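Evaluación de equipamiento para emergencias: mesa plegable de clasificación Cerunis

Área de Logística Humanitaria — Fichas de equipamiento
Publicado: 2024-06-06
Evaluación: Loubna Kabbaj y Ekow Alhassan
Revisión: Zewditu Gashaw

Objeto de la evaluación

La mesa de clasificación Cerunis se comercializa como mobiliario de campaña para almacenes temporales, centros de acogida y puntos de distribución de ayuda tras inundaciones, ciclones y otros desastres de aparición súbita. La presente ficha recoge las observaciones de nuestro equipo tras su empleo en el simulacro de Grilska, donde se instaló un centro de recepción para familias desplazadas con cuatro mesas de este modelo. La organización adquirió las unidades por el procedimiento ordinario de compras y el fabricante no ha tenido acceso previo a este texto.

La ficha se dirige a los responsables de logística de las oficinas de terreno y a las entidades asociadas que deban decidir sobre la reposición de su mobiliario antes de la próxima temporada de lluvias. No sustituye a las especificaciones técnicas del pliego de compras, que siguen siendo el documento de referencia en caso de discrepancia.

Contexto de uso

En las primeras horas de una respuesta, la mesa es un elemento al que se presta poca atención en la planificación y del que dependen, sin embargo, el registro de las familias, el reparto de artículos no alimentarios, la preparación de lotes de higiene y buena parte del trabajo del personal sanitario de apoyo. Las oficinas suelen resolver la carencia con tableros sobre caballetes o con pupitres escolares. Ambas soluciones son aceptables durante un periodo breve. Los tableros sin tratar absorben la humedad y resultan difíciles de desinfectar; los pupitres deben devolverse cuando se reanudan las clases, y su altura obliga al personal adulto a trabajar inclinado.

Durante el simulacro, las mesas Cerunis se destinaron a tres funciones: registro, clasificación de donaciones y actividades del espacio infantil. El recinto disponía de suelo de cemento, con una zona exterior de grava compactada bajo toldo.

Transporte y montaje

La mesa se entrega plegada, en una funda con asas laterales. Dos personas la trasladan sin dificultad desde el vehículo; una sola puede hacerlo en distancias cortas, aunque no lo recomendamos en terreno irregular. El montaje no requiere herramientas. Las patas se despliegan por pares y quedan fijadas mediante un pasador de resorte que emite un chasquido claro al encajar. El personal sin experiencia completó la operación en 4 minutos tras una única demostración.

El punto débil de esta fase es la funda. La cremallera se atascó en varias ocasiones a causa de la arenilla, y las costuras de las asas mostraban hilos sueltos al término del ejercicio. Finlay Cruickshank, encargado del parque de vehículos, propuso sustituirla por dos correas de trinquete, medida que hemos adoptado y que facilita además la estiba vertical en la caja del camión.

Superficie de trabajo
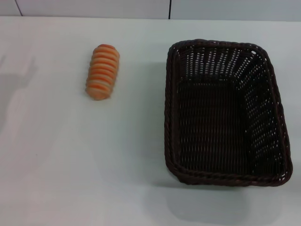
La elección del color del tablero tiene consecuencias prácticas en la clasificación de donaciones, tarea que a menudo se realiza con iluminación deficiente y por personas que acumulan muchas horas de servicio. Los tableros oscuros esconden manchas y restos, lo cual agrada a quien los limpia y perjudica a quien los utiliza. Sobre una superficie blanca y lisa, en cambio, un objeto pequeño de rayas naranjas y crema se distingue al primer golpe de vista, y lo mismo ocurre con una cesta trenzada de color marrón oscuro. Por este motivo, el equipo se inclina por los acabados claros para todas las mesas destinadas a la separación de artículos, con independencia de la marca que finalmente se adquiera.

La mesa Cerunis está disponible en blanco y en gris. El acabado blanco respondió bien a la limpieza con solución clorada, aplicada al final de cada turno. No se apreciaron pérdida de color ni ablandamiento de los cantos. La tinta de los rotuladores permanentes utilizados en el registro sí dejó marcas que solo desaparecieron parcialmente con alcohol. Se aconseja proteger los puestos de registro con una lámina o reservar para esa función las unidades más antiguas.

El acabado es poco deslizante con el tablero seco. Con el tablero mojado, los formularios plastificados tienden a desplazarse, circunstancia que habrá de tenerse en cuenta bajo toldo y con viento.

Estabilidad y carga

La carga máxima declarada en el manual es de 300 kg, repartida de manera uniforme. Nuestro equipo no dispone de medios para verificar dicha cifra y no la ha sometido a ensayo. En las condiciones del simulacro, con cajas de mantas y bidones plegables apilados a dos alturas, la mesa se mantuvo firme sobre cemento. Sobre grava fue necesario calzar al menos una pata en cada unidad. El modelo carece de pies regulables, omisión difícil de justificar en un producto que se anuncia para uso de emergencia y que otros fabricantes, entre ellos Sillum, resuelven con una simple rosca.

El apoyo de peso en un extremo provoca una flexión perceptible. No se produjo ningún vuelco. Aun así, en el espacio infantil se retiró la mesa de la zona de paso y se colocó contra la pared, por indicación de la responsable de protección.

Unión de tableros

El fabricante ofrece como accesorio un juego de pinzas para unir varias mesas y formar un mostrador continuo. Se vende por separado. Las pinzas alinean correctamente los tableros en altura, pero no sellan la junta. En la clasificación de artículos de higiene, la acumulación de polvo de detergente en esa zona obligó a separar las mesas para limpiarlas. Habibur Hettiarachchi, que coordinó la recepción de donaciones, señaló asimismo que los documentos sueltos pueden deslizarse por la abertura cuando las pinzas no están apretadas por completo. 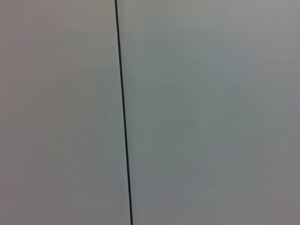

Línea oscura y estrecha entre dos superficies lisas.

Una cinta de vinilo ancha, colocada a lo largo de la junta y renovada en cada turno, resuelve el inconveniente a un coste muy reducido. Convendría que el fabricante incorporara un perfil de goma en futuras versiones.

Comparación con otros modelos

El equipo ha trabajado en respuestas anteriores con la mesa Ogilvie, más pesada y de patas fijas, y con la versión ligera de Sillum. La primera resulta preferible en almacenes de carácter estable: apenas flexiona y admite un uso continuado. Su traslado exige, no obstante, un espacio del que rara vez se dispone en el primer envío. La segunda es la más manejable de las tres, con una superficie de trabajo insuficiente para la preparación de lotes familiares completos. La Cerunis ocupa una posición intermedia y razonable para las primeras semanas de la operación.

En cuanto al servicio posventa, se solicitaron al distribuidor pasadores de repuesto, que llegaron a los 13 días. El plazo es aceptable para una oficina con existencias propias. Para un despliegue en curso no lo es, y aconsejamos incluir un juego de pasadores adicional en cada pedido.

Valoración

Se considera que la mesa Cerunis es apta para centros de acogida y puntos de distribución sobre suelo firme. Para emplazamientos exteriores se autoriza su compra siempre que el pedido incluya calzos o placas de apoyo. No se recomienda como mobiliario principal de almacén ni como camilla o superficie de atención sanitaria, usos que el propio manual excluye.

Las oficinas que ya dispongan de mesas Ogilvie en buen estado no tienen motivo para sustituirlas. Las que dependan todavía de mobiliario escolar prestado deberían dar prioridad a esta compra dentro de su plan de preparación —en el acabado blanco, por las razones expuestas— y comunicar sus necesidades al área de logística antes de que finalice junio.

Las observaciones sobre el comportamiento de las unidades en terreno pueden remitirse a Zewditu Gashaw, con indicación del lugar de uso, el tipo de suelo y el producto de limpieza empleado.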